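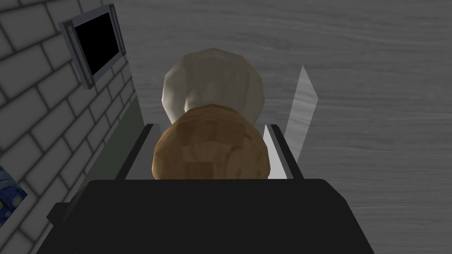

3.2 Storage trial

Tubers of the Dakley variety were bought from one grower near Urquijo in March and held in paper sacks at the Kumum station. We weighed 2220 tubers on arrival and again after 60 days. Sacks were turned every Sunday. Tubers with soft spots were removed and logged, and their weight was left out of the later averages.

Losses were highest in the sacks nearest the door, where the air was driest. Of the tubers removed early, 173 had cuts from harvest.
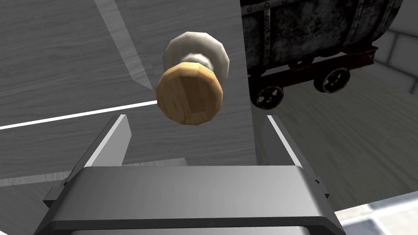 3.3 Household survey

Kiros Seyoum ran the survey in Cliritz. We mailed 1000 forms asking where potatoes were kept at home, for how long, and what was done with sprouted ones. Cupboards under the sink were a common answer, although the pipes there make them damp.
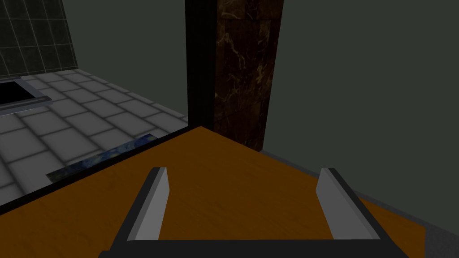
Light was the second thing we asked about. Many homes keep potatoes out in the kitchen, where they turn green sooner. A wood countertop like the one in Figure 3, orange-brown with a faint grain, was coded as "open surface" whatever its finish. Bowls and baskets left on such a surface got the same code.
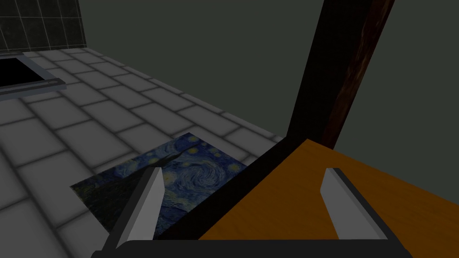 Figure 4. Tabletop, coded as open surface.

Answers about tables were harder to code. Some people use the table only to sort a new sack and then move it to a cellar. A bare stretch of orange wooden tabletop, as in Figure 4, does not show which use is meant, so we relied on the written answer. Forms with no written answer were coded as unknown.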